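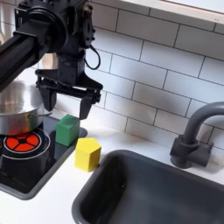

March, a little after 3 in the afternoon

Back at the sourdough crackers, and I'm writing this with flour on my sleeves, so forgive the smudges. Meron and I have been arguing (very amiably, over a great deal of tea) about whether the rye starter or the wheat one gives the better snap, and today we finally baked them side by side from the same bag of Endier flour.

Starter fed last night, left on the shelf by the boiler. By the morning the rye one had climbed nearly to the lid and smelled of apples, and the wheat one was sulking a bit, as it always does when the nights are cold. I gave it another two hours and a kind word. Both doughs mixed at 89 g of starter each, same water, same salt, a spoon of oil. I did weigh the salt this time, Shewit, before you ask!

Rolled everything through the Lametti on setting 3. The rye dough tore at the edges and had to be folded and put through again, and I think it wants a longer rest, perhaps half an hour under a cloth. The wheat went through like silk. Docked, brushed, cut with the wheel, then 16 minutes in the top oven. The back left corner still runs hot, so the tray was turned halfway and I lost one row of the rye all the same.

Tasting, once cool: the rye is darker, sharper, with a proper crack to it, and Berhanu had eaten most of the first plate by the time I'd found my pen. The wheat is prettier and more even but bends slightly before it breaks, which I put down to thickness more than anything. Judit thinks it's the oil and would halve it. She may well be right, she was about the oat biscuits.

To keep an eye on: a few of each are sealed in the blue tin with the date on the lid, and a few in a paper bag on the same shelf, to see which softens first. Please don't eat from the tin, however hungry you are. The bag too, Norbert.

Next bake: rye again, longer rest, setting 4 for one half and 3 for the other. Wheat with half the oil. We're low on caraway and the coarse salt is down to the last jar, so both are on the list by the door. Somebody has borrowed the good pastry brush and I should dearly like it back before then.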